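Open House at Godoy

The line at the Godoy open house ran past the bike racks, and I had ticket 748, which I'd been folding and unfolding since the bus. I didn't care! Rondale had built two arms to sort laundry, and I was going to see them.

Inside, up to four of us could lean on the rail at once. I got the spot in the middle.

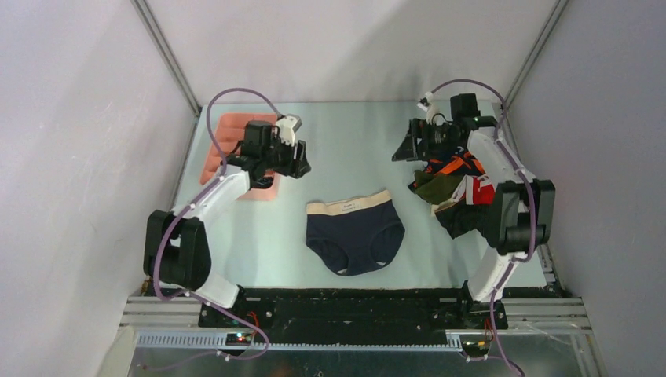

Navy briefs at the front of the table, the heap off to the right.

"It's underwear," whispered the boy next to me, thrilled.

"It's wonderful underwear," I said, and I meant it. I loved the purple cables, looping up over each wrist like handles on a basket. I loved the olive thing in the pile, all bunched up like mine at home.

My sister tugged my sleeve. The Porketeo stand had free sandwiches until noon.

"Two minutes," I said.

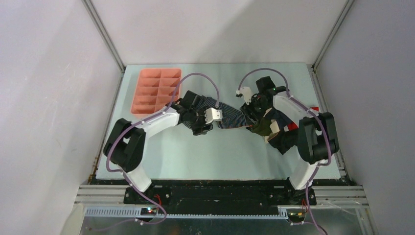 Both grippers at the striped navy cloth.

She leaned on the rail too. The sandwiches could wait until July.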